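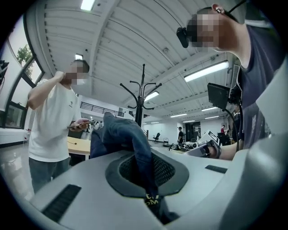 Dark blue denim with its black and yellow label.

Devosel Denim Wash, 749 ml

We love this stuff! Devosel is a gentle liquid wash for dark jeans, navy sweatshirts and anything else you'd hate to see go gray. It goes in with cold water, rinses out fast and smells faintly of cedar (Florin Roman mixed the scent himself, and he's very proud of it). One bottle does up to 91 small loads -- we use a capful for jeans and a bit less for knits.

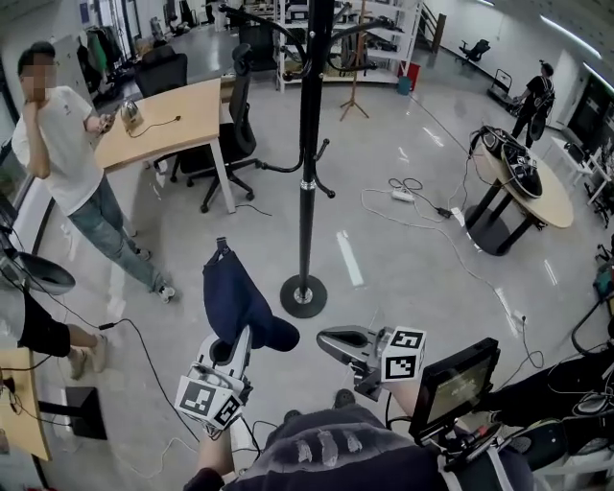 Dark navy cloth, with the black coat rack behind.

Turn everything inside out, close the zippers, and hang it up in the shade. Heavy denim takes its time to dry, so start in the morning! Refill pouches are back in July, in cedar or plain.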